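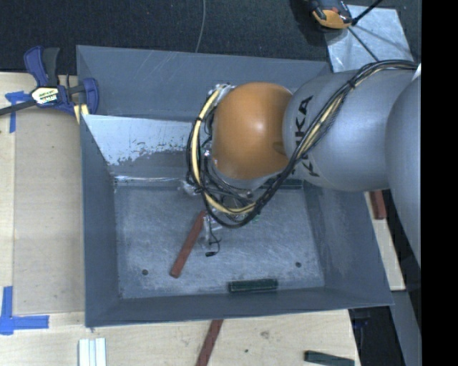 I get asked about our bin-picking rules a lot, mostly by new people on the Gulwood cell, so I finally wrote the answers down. The one that comes up first is cables. Everything that runs along the arm gets tied into one bundle, with enough slack to loop around the last joint, the way the black cables and the cream-yellow hose do on our KUKA. Too little slack and the wrist pulls on it. Too much and it drags on the blocks.

Do I really have to clamp the bin?
Yes, please! Bins creep. A bar clamp on the rim with a scrap of wood under the jaw is fine, and tape marks on the table tell you where things go back after cleaning.

Can I reach in while the arm is paused?
No. Paused can start again. Hit the stop, take the key with you, then reach in. Birgit Meinecke wrote that rule and I'm not arguing with her.

How slow is slow for a first run?
5 percent speed, with the pendant in your hand, until you've seen a full pick and place. Yes, it's boring – bring coffee, but leave it outside the fence.

What about blocks lying outside the bin?
Leave them until the cycle is stopped. Same rule as above, really.

Who signs off on a gripper change?
Me or Jana Wendt. Write it in the log with the program number (the block program is 2846) and redo the slow run, even if you only swapped a fingertip.

Last updated: October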